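Notas do orador – Arrumação de objetos pequenos em superfícies de uso misto
Tae-yang Seol, Atach
Sessão da tarde, 32 minutos mais perguntas

Abertura. Não ler o título. Começar pelo inventário: 3,749 registos de objetos pequenos, recolhidos em casas que aceitaram esvaziar uma mesa e voltar a enchê-la. Dizer logo que «objeto pequeno» é tudo o que se levanta com uma mão e cabe num tabuleiro doméstico. Quem vem da Gerlach usa uma definição mais apertada, por volume; não entrar na discussão agora.

Primeiro ponto: a mesa como destino provisório. As pessoas pousam na mesa aquilo que ainda não tem lugar. O problema técnico é de classificação e só depois de espaço. Artigos de higiene, têxteis, embalagens fechadas e ofertas acabam juntos porque chegaram juntos. Pausa. Passar ao exemplo.

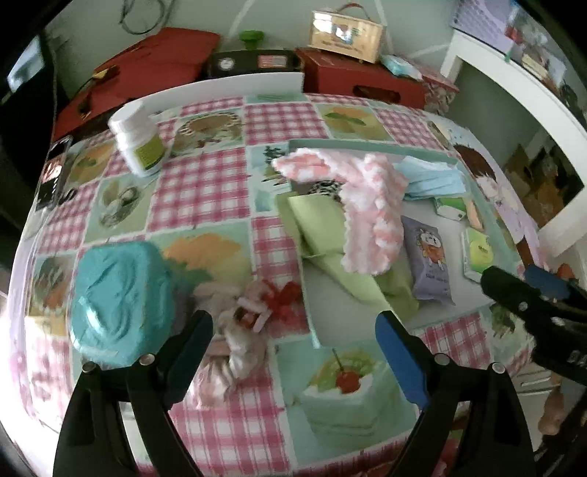 Porto, setembro

O tabuleiro azul-esverdeado claro, ao centro, faz de zona de triagem. Tem têxteis dobrados ou estendidos e, à direita deles, uma pilha de máscaras azul-claras. Chamar a atenção para a mistura: pano e proteção descartável no mesmo recipiente. Pela nossa grelha são duas categorias, com regras diferentes – as máscaras pedem caixa fechada, os têxteis podem ficar em prateleira aberta.

Fora do tabuleiro, à esquerda, o frasco branco de plástico está inclinado. Não especular sobre o conteúdo. A regra é a mesma para qualquer frasco deste tipo: ao alto, rótulo para a frente, longe de peças perfumadas ou que larguem pó. O pequeno conjunto atado com fita vermelha entra em «ofertas» e não se desfaz durante a triagem.

Sobre a toalha: o padrão de retalhos, com quadrados de xadrez rosa e branco e painéis ilustrados, dificulta a leitura dos objetos. Uma embalagem estampada perde contorno em cima de um painel também estampado. Recomendar tabuleiro liso, de uma só cor. Se alguém perguntar por toalhas lisas, responder que resolvem o mesmo problema, mas que poucas famílias trocam a toalha para arrumar.

Segundo ponto: as caixas atrás. Há várias em cima do móvel branco, de tamanhos e cores diferentes, uma delas com pega, de madeira bege. Antes de comprar arrumação, medir a que existe. No método Derari, cada caixa recebe uma etiqueta de categoria antes de receber o primeiro objeto. Mostrar a ficha em papel (19 linhas, frente apenas).

Terceiro ponto, se houver tempo: limite por recipiente. Usamos 800 gramas para caixas sem pega. A Lokisis trabalha sem limite de peso e com limite de altura; os dois critérios são compatíveis.

Perguntas prováveis: etiquetas em casas com crianças, validade de medicamentos, o que fazer às caixas vazias. Para a segunda, remeter para a farmácia. Deixar as fichas à saída, junto à porta do lado esquerdo.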